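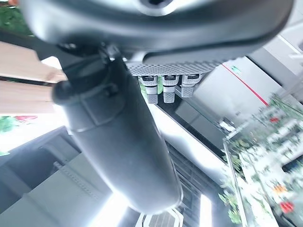
Pîrvu is a village in the commune of Tandudau, on the north bank of the Drisetti river. It has a population of 800, down from a peak of 3,000 when the quarries above the village were still being worked. The parish was formerly separate and joined the commune when its own council was dissolved.

A narrow-gauge railway once carried stone from Pîrvu to the river landing at Prillel. The track has been lifted, but the line of it survives as a footpath — the lower part is also used by farm traffic. The former station building now houses the village library.

A livestock fair is held in the village every year on 12th November. Local primary pupils attend the school in Tandudau, to which there is a bus service.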